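Two tables and a long bus ride: my visit to Sadwood and the rooms in Flerham

On June 11, 2024 I went to the open day of Sadwood, the small company that makes glued pine panels for table makers. I work with furniture for a school and I buy tables maybe once in two years, so each time I must learn again what is a good top and what only looks good in a catalog. A colleague told me it is better to see the panels where they are made, and after that to see them where people use them. The open day offered both. In the morning there was the workshop, in the afternoon a visit to a working room in Flerham with a table from the same wood.

Getting there

Take bus 461 from the station and leave at the last stop. The sign for Sadwood is small and stands behind a hedge, and I walked past it once. There is coffee at the gate, but bring your own cup if you can. The paper ones were finished before ten o'clock.

The morning in the workshop

Our guide was Chiharu Hirose, who has worked with the panels for many years and speaks slowly and clearly, for which I was grateful. She started with the boards. They arrive rough and are cut into narrow strips, and the worst knots are cut out. The strips are then joined at the ends to make long pieces, and the long pieces are glued side by side. The workshop makes 3000 panels in a year. I had expected a bigger number and also a bigger building.

I asked why the small knots are left in. She said that a knot which sits firmly in the wood does no harm, and many customers ask for it. Without any knots the price goes up very much. She let us press on several with the thumb. One moved, and she put that panel on another pile without saying anything.

The glue smell is not strong. What I remember better is the sound of the clamps being opened, like somebody dropping spoons in the next kitchen. We were allowed to sand a corner ourselves. I made mine too round.

There was also a shelf with sample pieces from Ketilsson, who sell the finished tables under the name Skusard. The samples had oil, wax, lacquer, or nothing. I wrote the prices in my notebook and then left the notebook on the bus, so I cannot give them in this report. I am sorry for that. You can ask them by mail and they answer quickly.

The afternoon in Flerham

We were driven to Flerham in a van, and the group was divided in two. My group went to room 307, on the third floor. The room has carpet, and the big pine table is the thing you notice if you came to look at tables. I liked how pale it is. At school we have gray tops, and with the gray ones the whole classroom becomes tired on a dark afternoon.

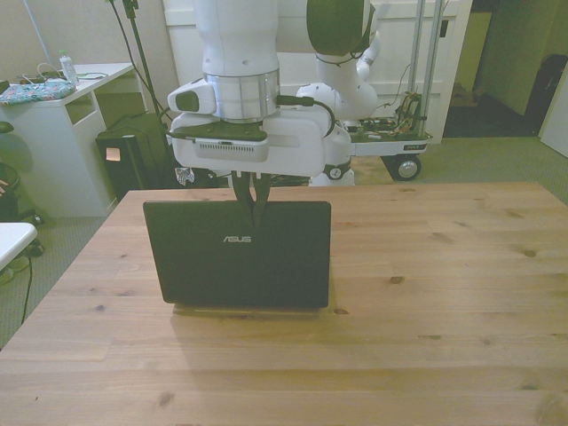
I put my bag down by the door and went around to feel the edge. A school table is mostly judged by its edge, where the children sit with their arms and where the chairs hit. Chiharu had told us to feel with the back of the fingers, which are more sensitive than the tips. I tried this and she is right.

The same room has a white desk with an open shelf, and I looked at it for comparison. White is practical and it goes together with everything, but I have bought white desks before and I know how they look after some years with marker pens. The pine also gets marks. The difference is that you can sand it, at least when the top is solid and thick enough.

People had their daily things near the table, a laptop, cables, bags, a water bottle, and I was glad that the room was not arranged for visitors. In a showroom I learn nothing about how much space a person needs. A black laptop on pale wood is also easy to find, which may sound like a silly thing to write down, but in my school we lose small dark things on dark tables every week.

About the joints

One lady in our group, she makes toys, was worried about the places where the strips meet. She thought a joint is a weak point and will open in winter, when the heating is on. Chiharu answered that the long side joints have a large surface for the glue and are strong, and that it is the ends of the strips one should watch. When two strips come together end to end you often see a change of color, one piece warmer and the next one paler. This is only two pieces from different boards. It does not mean a repair.

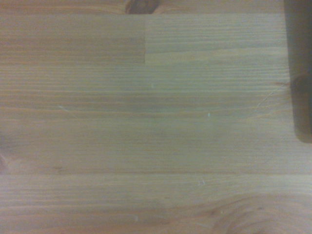 I had always believed the opposite. Two years ago I sent back a table top with exactly such a change of color, and the seller took it without discussion, so I thought I was right. Now I feel a little ashamed toward that seller.

She also explained that the grain should run along the length of the table. For a narrow table this is clear, but for a square one people forget it, and then the legs are mounted in the wrong direction and the top cannot move with the weather. The screws need slots and not round holes. I will check this at school on the tables in the art room, where two tops are already bent.

How it looks in use

Before leaving I asked if we could look at the surface from the low side, with the light coming across. This is the way to see scratches. There are a few faint ones on the tabletop, and I found them acceptable. For our children I would still take the oil finish, which can be repaired in one place, while with lacquer you must do the whole top again. The toy lady preferred lacquer and we discussed this all the way down the stairs.

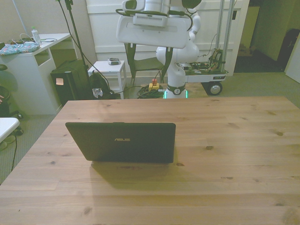
What I will order

I will ask Ketilsson for an offer on the Skusard table, the lower model, with oil and with the corners rounded (by them, not by me). I want one table first, for the reading room, and if it survives until October I will ask for more. The delivery is made by truck to the door only, so two strong persons are needed for the stairs.

If you go next year, register early for the afternoon part. The van was full and some visitors from the morning had to go home without seeing Flerham. Wear closed shoes for the workshop. If somebody finds a green notebook on bus 461, it is mine, and the school office will be happy to receive it.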